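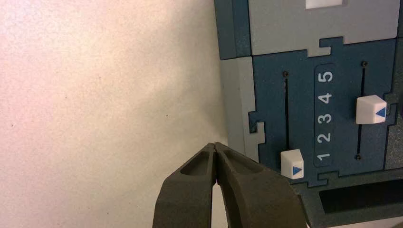
Off-white wall with a slight speckle, brighter towards the upper left.

Workholm Maurya wall filler, ready mixed, 1 kg tub

I bought two tubs of this in March for a back bedroom in Tultden. The walls are old lime plaster with a gypsum skim, painted several times, and they had the usual defects: screw holes, hairline cracks at the window head, and one shallow patch where a radiator bracket had pulled out. I also used a little on new plasterboard in the hall. Everything was applied with a 50 mm flexible knife, apart from the bracket patch, which needed a wider blade.

Consistency
Smooth from the first scoop, with no grit. It is stiffer than the Rumevbridge filler I had been using, and it stays on the knife when you work above head height. A thin film of liquid sits on top when the tub is opened. Stir it in. The second tub had more of this than the first and was a little slack for the top third.

Drying and shrinkage
The label gives a maximum depth of 5 mm per coat. At 2 mm it could be sanded after three hours with the window open. At the full 5 mm it was still soft underneath the next morning, and I left it until the evening. Screw holes sank slightly and needed a second pass. The bracket patch took three coats. I tried one hole at 8 mm in a single coat to see what would happen and it cracked across the middle, so the stated limit should be believed.

Sanding
Easy with 120 grit, then 180 to finish. The dust is fine and travels, and a vacuum sander is worth having for anything larger than a dinner plate. The filler is softer than old plaster, so use a block. With a finger behind the paper you will dish the repair and see it in side light.

Painting
This is the weak point. Unsealed repairs flashed through two coats of matt emulsion and showed as duller spots. A mist coat over each repair, thinned with water, cured it. The label says "no priming required", and I would ignore that on any wall that gets light from one side. Under a textured masonry paint it probably would not matter.

Cracks
The hairlines at the window head were raked out to a V and filled in one go. Two have stayed closed. The third, where the plaster meets the timber frame, reopened within a fortnight. That joint moves and should have had flexible caulk – my error, and no fault of the filler.

Tub and lid
The lid seals well if the rim is wiped. The first tub was still usable after 11 weeks in an unheated cupboard.

Good for shallow work on sound walls. For anything deep, mix a powder filler first and use this as the finishing coat. Four stars, with the fifth lost to the priming claim.

Lalit Kandpal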